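1/ Pura has completed its first review of the Trastau hand-held gripper kit, a service offer from Brundia for teams that record everyday tabletop tasks. Posted December 5, 2022.

2/ The kit includes 2 hand-held grippers, each with its own camera, a charging case and a printed setup guide. The rental term under review is 11 weeks. Brundia also provides file checks during that period.

3/ Our review covers small household items: pens, brushes and cups. Slender handles are a demanding test of jaw alignment, and we gave them the most time.
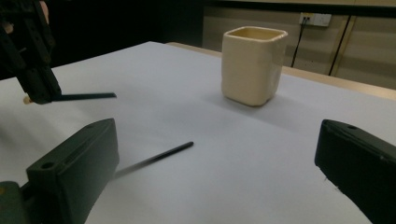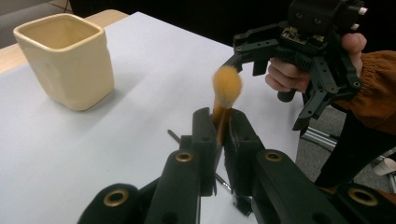
4/ We planned 300 recordings and completed 400. Setup took less time than the guide states. The grip is comfortable for short sessions, but operators asked for a break sooner than we had expected.

5/ Two points need attention. The guide does not explain how to replace worn finger pads, and the file names do not show which hand was used. Brundia has received both comments in writing.

6/ Katene, our partner for data storage, will report separately on upload times. A second review, with heavier kitchen items, is planned for February.

7/ Organizations that wish to borrow our review checklist may request it by direct message. Pura received no payment from Brundia for this review.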